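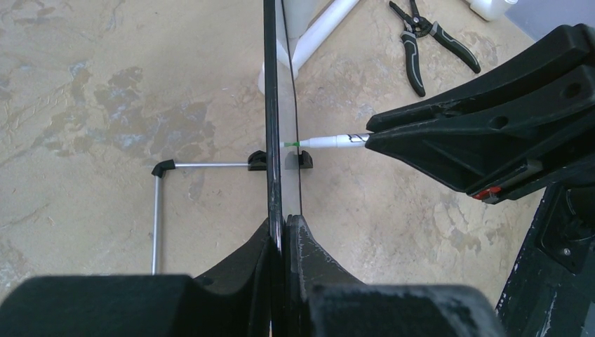 Does the Oda rye starter need feeding every day if it lives in the fridge?

Once a week does it, as long as it gets an hour or 2 on the bench before it goes back in.

September 24, 2020

Right, bread notes, before I forget which loaf was which. Oda went in at 100 g, straight from the jar, and it was much livelier than I'd expected after that long spell in the cold (it had pushed its lid up!). Zilta, the wheat one, got the same flour and the same water and just sat there sulking, so I gave it a second feed at lunch and left it by the boiler cupboard.

Dough was the usual: strong white, a bit of the dark rye from Dilia, salt, no oil. The Dilia flour drinks more water than the old bag did. I kept adding splashes until it stopped feeling like putty, and of course I didn't weigh the splashes, so if anyone wants to repeat this one, sorry, you'll have to go by feel. Next time I'll put the jug on the scales first.

Baked at the top of the oven, 41 minutes with the lid on for most of it. Crust lovely and dark, crumb a bit gummy near the bottom. I cut it too soon, I know, I know, but it was nearly one o'clock and everybody was hovering with butter.
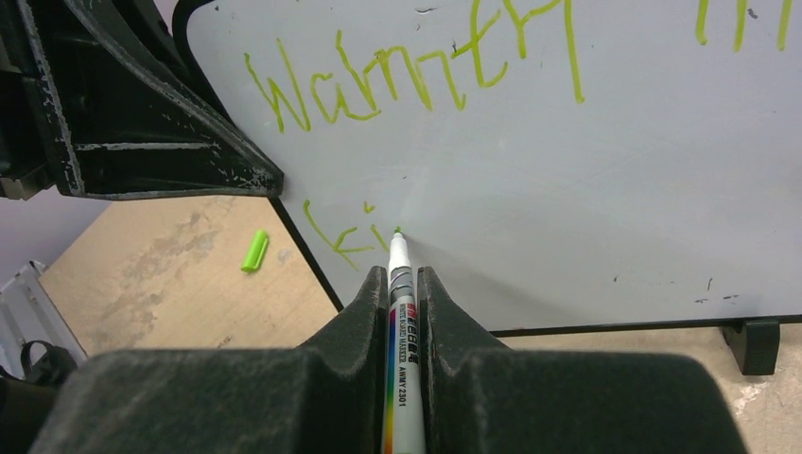 The second loaf I left alone until teatime and it was a different thing altogether, proper open crumb and a nice sour edge that wasn't there at lunch. Same dough, same tin! So either the bottom shelf is kinder or the gumminess was only me being impatient with the knife. My money's on the knife, though I'd like to swap the shelves once before I say so to anybody else.

Trutilero tins: still sticking at the corners. Rice flour helped a bit, butter did nothing. I've soaked the worse one overnight and will try lining it with paper, which feels like cheating but there we are.

Over 13 hours in the fridge is too long for the white dough, by the way. It came out slack and spread all over the tray, so that's lunch rolls now. The rye mix didn't mind at all.

Still to do: label the jars properly, order more Dilia before the December rush, and dry a spoonful of Oda on baking paper as a backup. Zilta gets one more feed tonight and then we'll see.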